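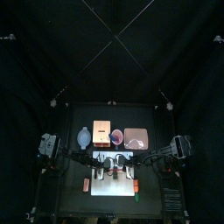 4. How people put the groceries away

4.1 The order of the shelf

We came to this part of the study with a fairly simple picture in our heads. People would come home from the store, set their bags down, and put each thing where it belonged, and "where it belonged" would be a matter of what got used most. That is how the older writing on kitchen storage tends to describe it, and it is how both of us would have described our own kitchens before we started asking other people about theirs. The answers were a good deal messier than that, and (we say this with real affection for everyone who let us stand in their pantry for an hour) a good deal more interesting.

Of the 192 households that took part, 129 told us they had a fixed order for at least one shelf. When we asked what the order was, most people could tell us right away, usually while pointing. Fewer could say where it had come from. One woman in Sokska had kept her rice to the left of her flour through three apartments, and when we asked her about it she laughed, thought for quite a long while, and said it was the way her aunt had done it, in a house she had not been inside since she was a girl.

We call this an inherited order, for lack of a better name. It differs from a working order, in which things are lined up by how often they are reached for, and from a buying order, in which the newest thing simply goes in front or at the open end. The three overlap constantly. A shelf that began as an inherited order may slide into a buying order over a busy winter, and then be put right again in one afternoon when company is expected.

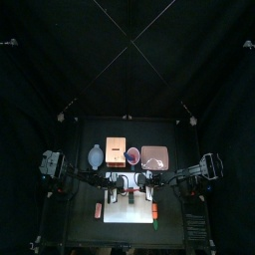 Nghĩa Ninh and Thịnh Văn
October 21, 2024

Figure 2. Objects in a single row across the back half of a tabletop, with a light blue oval container at the left end.

A single row, such as the one in Figure 2, is the easiest arrangement to talk about, and it was the one people drew for us most readily when we handed them a pencil and paper. It has two ends, and the ends matter. In our interviews the left end was very often called "the start," even by people who reached for the right end first when they cooked. Deep shelves gave everyone more trouble. There the row turns into two or three rows, and the back one fades from memory with surprising speed. We heard many warm and slightly guilty stories about lentils.

4.2 Who decides

In homes with more than one adult we spoke with each person separately, and then, where they were willing, together. The joint conversations were the liveliest hours of the whole project. In 73 households the adults gave us different accounts of the same shelf, and most of them had no idea of this until we were all sitting at the table with our notes open. One couple in Bezerra had been quietly moving the same jar of salt back and forth for years, each supposing the other was a little absent-minded!

We had expected the person who did most of the cooking to have the last word. Quite often, though, it was the person who unpacked the bags, and that was not always the same person. Families who shopped at the Mollik market on the way home from work tended to unpack in a hurry, with whoever came through the door first doing the job, and their shelves leaned toward a buying order whatever anyone said about the rules. Families who had their groceries delivered took more time over it, and children helped more.

Matching storage sets made less difference than we thought they would. Several homes had bought the Dulteck canisters, which come with blank labels, and in most of those homes the labels were still in the drawer. People knew the flour by its place on the shelf. When we asked what would happen if a visitor moved it, one man told us he would find out the next time he made pancakes.

We return to the question of visitors in Section 5, where we look at what guests and grandparents do in a kitchen that is not their own, and at the February follow-up calls, in which we asked the same households to describe their shelves again without getting up to look.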